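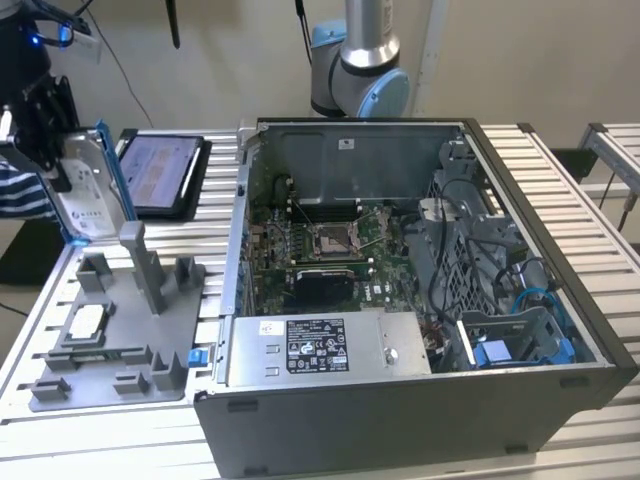
Minutes of the stripping and reuse meeting, Nirkbridge

2021-08-30
By the minute taker

1. Opening and apologies

The meeting started late. Present were the bench staff, the stores side, the two people who do the Irkthorpe run and the office. One apology from the bench, on leave. It was noted that the agenda had gone out on Friday evening, which gave the bench no chance to read it, and the minute taker agreed that this was poor.

2. Minutes of the May meeting

Agreed, with one correction. The May minutes say that the bench "welcomed" the new stripping order. The bench asked for this to be changed to "heard". Changed.

Matters arising from May: the replacement shelf labels have still not come. The office said they were on order. Stores asked what they were on order from, as the last supplier said the same thing. The office will find out.

3. Desktop towers: stripping order

This took up most of the meeting.

The office put forward a written stripping order for towers, taken mostly from the Valorura guide that came with the tracking software. The idea is that every tower goes through the same steps in the same order, so that someone can leave a case half done and another person can pick it up without guessing.

The order as proposed: side panel, drives, memory, cooler, processor, expansion cards, power supply, board, drive cage. Empty shell to metals.

The bench had several doubts and asked for them to be written down.

First, the order assumes the drive cage comes out last. On a good many of the business towers the cage takes up a big share of the case and there is not much room for a hand beside it. Whoever wrote the guide may have had a roomier sort of case in mind. The bench would sooner deal with the cage when it gets in the way, and on some models that means early.

Second, the guide has the power supply coming out with the case standing up. The bench lays every tower on its side on the rollers, open side up, and intends to go on doing so. Standing a case up halfway through means lifting it and turning it, and loose screws end up in the rollers. The office accepted this and will cross out the line.

Third, the guide says to take the processor out and then "close the socket". The bench asked what this was supposed to mean in practice. With the chip gone and the lever up, the contacts are open to anything that falls in. Lowering the frame over an empty socket gives little protection without a plastic cover, and we have a small tub of covers that fit some boards and not others. Stores were asked whether more could be bought. Stores said yes, but asked whether anyone had ever been paid more for a board because its socket was covered. The office believed so. Stores asked to see it on an invoice.

After some back and forth it was agreed that boards going for resale get a cover, boards going for scrap do not, and the decision is made before the processor comes out and not afterwards. The bench pointed out that this is what they do already.

Fourth, the guide gives a target of 10 minutes a tower. The bench regards this as a sales figure. A clean case with thumb screws may well come in under it. A case with a seized screw on the power supply will not, and neither will one where the cables have been tied down by a previous owner with strong views. The office said the figure was a guide only. The bench asked that it be taken out of the written order, as figures that are a guide only have a way of turning up later on a wall chart. Taken out.

Agreed: the written order to be tried for one batch of 20 towers, with the changes above, and to come back to the next meeting. The bench reserves the right to say it made no difference.

4. Power supplies

Stores reported that power supplies are arriving in the crates sorted by nothing at all. The buyer wants them separated by rating. The rating is printed on the label, but the label is often face down by the time they reach stores and each one has to be turned over and read.

Stores asked that the bench read the label while the supply is still in the case, where it can be seen with the panel off, and put it straight in the right crate. The bench said this was reasonable if there was a right crate. At present there is one crate, and it is the wrong size.

The office asked if the barcode on the power supply label could be scanned into Valorura instead. This was tried in May on a handful of units. The barcodes came up as a string the software did not know, and the unit was booked in as a monitor. The office said the firm had put out an update. The bench was not hopeful, but will try again on the trial batch and report what it gets booked in as.

Nobody is to open a power supply. This was said again at the request of stores, who found one with its lid screws missing. The bench said it had arrived like that. Left there.

Action: stores to put out two crates, marked for the lower and higher ratings. Office to ask the buyer where the line between them falls.

5. Roller table

The rollers were raised by the bench. They are good for getting a heavy case down the line and bad for nearly everything else. Small screws drop between the slats and are only found by lying on the floor. A case on its side will also creep if someone leans on it to free a stiff connector.

The office suggested a rubber mat. The bench has had a rubber mat. It stopped the creeping and also stopped the rolling, at which point it was a table.

A tray under the slats was thought more useful. The Irkthorpe run has seen shallow trays there that would do, and believes they are not being used. The meeting was divided on whether this had been checked with Irkthorpe. It has not. It will be before anything is put in the van.

It was asked if a wedge could be kept by each station to stop a case moving. Nobody objected. Nobody offered to make one either, and the minute taker has put it down as an action for the bench, subject to complaint.

6. Zacharopoulos offer on boards

The office has had an offer from Zacharopoulos to take all our motherboards in one lot, mixed, with or without memory, at a flat price per kilo. It would save sorting and free up a bay.

The bench and stores were both against, for different reasons.

Stores said the price was fair for scrap boards and poor for everything else, and that a firm offering to take the sorting off our hands has presumably worked out what the sorting is worth. Green boards from ordinary business machines still sell singly where the maker and model can be matched, and the Dell ones in particular get asked for. Putting them in a sack by weight throws that away.

The bench said that "with or without memory" should be looked at hard. Memory takes seconds to pull and is the easiest thing in the case to sell. If it goes in the lot because somebody is in a hurry, the buyer gets it for the price of green board.

The office said the bay was costing us money standing full. Stores said it was standing full partly because the label printer had been broken and boards could not be listed. The office said the printer was mended. Stores said it was mended on the day it was mended.

No decision. The office is to ask Zacharopoulos for a second price covering scrap boards only, with memory and processors removed, and for something in writing about who pays for carriage. If the second price is much the same as the first, the meeting would like to know why.

7. Drives and labels

A short item. Any tower that comes in with a drive still in the cage is to have the drive logged before anything else is touched. This is already the rule and everyone present said they kept to it. The log shows 2 drives booked in with no machine against them, so somebody does not, or the log is wrong. Both explanations had supporters.

The asset stickers left by previous owners were also discussed. Some customers want them removed and some want them returned as proof. The office has promised different things to different customers and will draw up a list of which is which. Until the list exists the bench will leave all owner stickers alone. Makers' labels and the regulatory labels stay on in every case.

8. Reported savings

The office read out a paragraph from the Valorura newsletter saying that sites using the full stripping order had cut handling time by 60 per cent. The meeting asked what handling time was being measured, from which point to which, and on what kind of machine. The newsletter did not say. It was suggested that a site could cut its handling time a good deal by beginning the clock after the screws were out.

Noted without comment, at the office's request, and then with comment, at the bench's.

9. Any other business

The magnetic screw dishes have gone missing again. If they are at Irkthorpe they should come back with the trays.

The radio was raised. It was not on the agenda and was not discussed.

The bench asked for agendas to be sent out on a weekday morning. Agreed.

10. Actions

Office: amended stripping order to the bench before the trial batch begins. Second price from Zacharopoulos. Rating split for the power supply crates. List of customers and stickers. Shelf labels, including the name of the supplier.

Stores: two marked crates. Price for socket covers, in the sizes we keep running out of.

Bench: trial batch, with notes. Scan power supply barcodes and write down the result, whatever it is. Wedges.

Irkthorpe run: ask about the trays. Look for the dishes.

Next meeting to be fixed once the trial batch is finished.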